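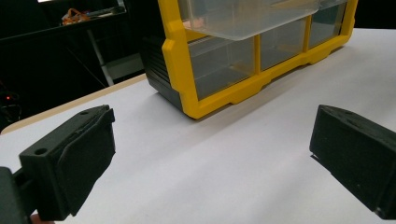
The Rirkell is the hand-held gripper I reach for when I want to teach an arm something without fighting a joystick. You hold it, do the job, and the arm gets your motion to learn from. Small stuff is where I like it best! Take a parts organizer with clear drawers in a yellow frame: the black fingers open wide, and the textured pads are made for little pulls like sliding one of those drawers out. Keerthana Kotian on our bench got through 341 demos before she asked for a break (fair enough). Comes with 2 spare pads and a wrist strap. Ships in September, and the Pillel mount is sold separately.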